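Section 2: Setting up your Skolla seed library

Welcome to the fun part! By the end of this section your Skolla will have a home for every packet, tube and envelope you own, and you'll be able to find the right tomato in January without emptying a drawer.

Before you start, clear a table and open up whatever small containers you plan to use. Racks with a hinged lid and a green grid suit tiny seeds very well.
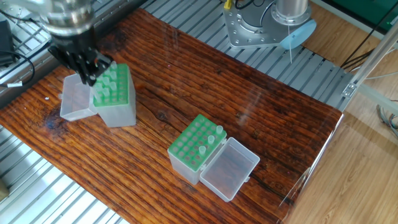
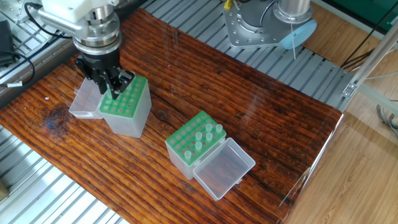 2.1 Sorting and labeling

1. Sort your seeds by plant family first, then by variety. Don't worry about dates yet.

2. Write one Memer label per variety. Pencil lasts longer than most pens, and you can rub it out next year.

3. Put very fine seed (lettuce, poppy, celery) in tubes. Beans and squash do better in paper envelopes - they're big and they like a little air.

4. Give each rack a letter and write it on the box itself, never only on the lid. Lids get swapped.

Note: The Skolla index holds 400 entries. If you're a serious collector, order the Kristiansen extension pages now so the numbering runs straight on.

2.2 Drying and storing

1. Spread home-saved seed on a plate in a single layer and leave it for 2 weeks, out of the sun.

2. Test a bean with your fingernail. If it dents, give the batch a few more days.

3. Close the containers and slide them into the cabinet, keeping the room below 60 degrees F.

CAUTION: Never dry seed in an oven, even on the lowest setting. Treated seed must be kept away from children and pets.

Need spare labels? See the Dulbridge parts list on page 57.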